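Handout 4: Product Pages for Kids' Lunch Gear
Copywriting for Small Shops, Jimholm Evening School

Last week we did toasters. Lunch containers are harder, as the person who reads the page never eats from the thing, and the person who eats from it can't read yet. You are writing for a parent at 11 at night with one hand on a phone and the other in a cold bath of dishwater.

## 1. Who is buying

Write down two readers before you write a word of copy.

- **The payer.** Wants to know whether it leaks, whether it goes in the dishwasher, and whether the lid will come home.
- **The carrier.** Wants a fox on it. Last month it was a rocket.

Most student drafts talk only to the carrier ("Your little explorer will squeal!"). The carrier does not have a credit card. Put the fox in the title and in the first photo, then get on with the leaking.

## 2. The Lekska page

You all have the printout. The old Lekska description ran to 717 words and mentioned the seal once, in the last paragraph, next to the company's feelings about childhood. The rewrite came in at 242 words. Read both aloud. Notice where you get bored; mark it with a pencil and don't be polite.

Things the rewrite kept:

- capacity, given as "a sandwich, half an apple and a yogurt" with the volume after it in brackets
- which parts are dishwasher safe, by name
- the size of the box when shut, so it can be checked against a backpack

Things it dropped: "vibrant," "on the go," "mealtime magic," and a sentence about bento that was wrong anyway.

## 3. Claims

"Keeps soup hot" is a claim. So is "leakproof," and so, I'm afraid, is "toddler-proof," a word that should be left alone by anyone who has met a toddler. If the maker's sheet gives hours, print the hours and the test they come from. If it doesn't, ask. Risier sent us a sheet that said "long-lasting warmth," so you may treat that as silence.

The same goes for materials. "Non-toxic" alone tells a parent nothing and makes them wonder about the other boxes. Say what the box is made of.

## 4. Headings and search terms

Use the words people type. They type "lunch box that fits a water bottle." They do not type "integrated hydration solution." One main phrase in the title, one in the first sentence, and then write like a person. The Alvarado catalog managed "kids lunch box" nine times in one paragraph, and by the fifth it reads like a hostage note.

## 5. For next time

Pick any children's lunch box, jar or insulated bag that you can hold in your hands. Write:

1. a title of no more than 11 words
2. a description of no more than 1000 characters, spaces included
3. three questions a parent would ask, with answers

Bring the object. If it smells of banana, it can wait in the hall.

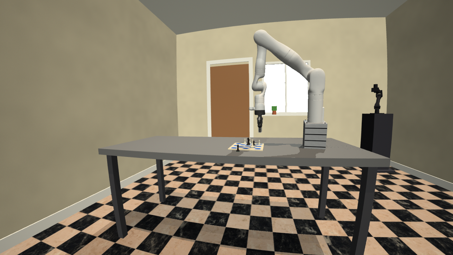
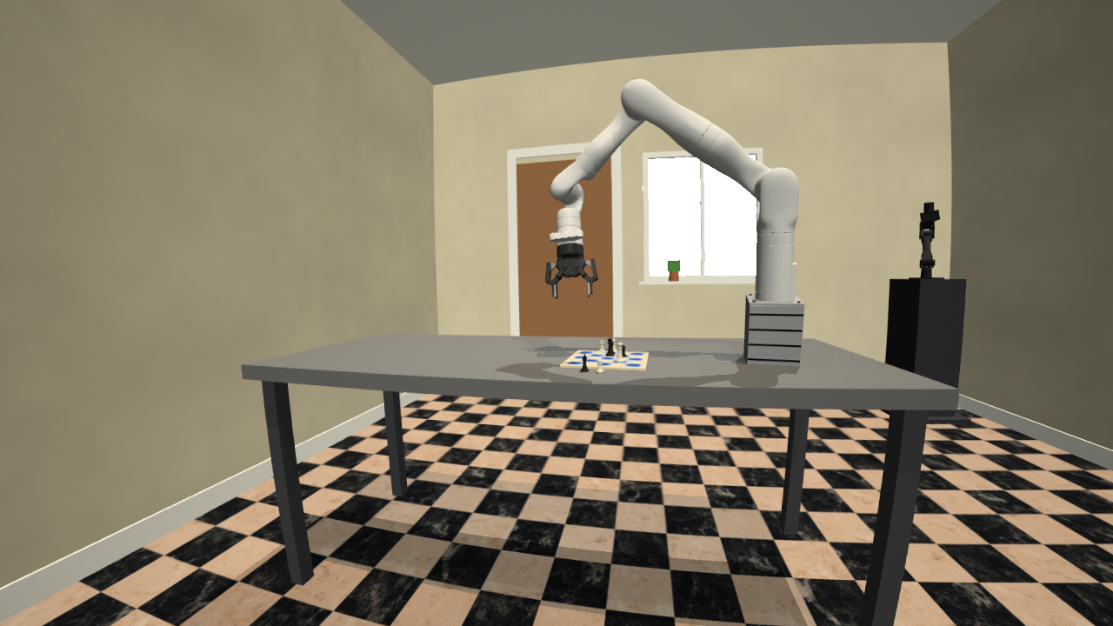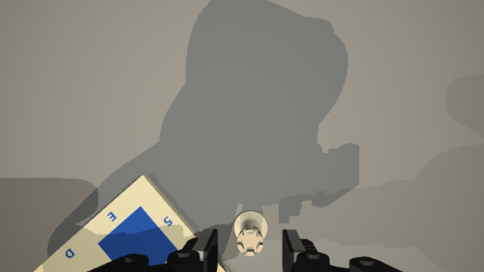 Lekska's own shop wrote back after the August run of this course to say that the short version was fine but we'd been unfair to the fox, which apparently gets more mail than the seal does. They'd like the fox moved up to the first sentence. Try it both ways and see which one you'd buy from.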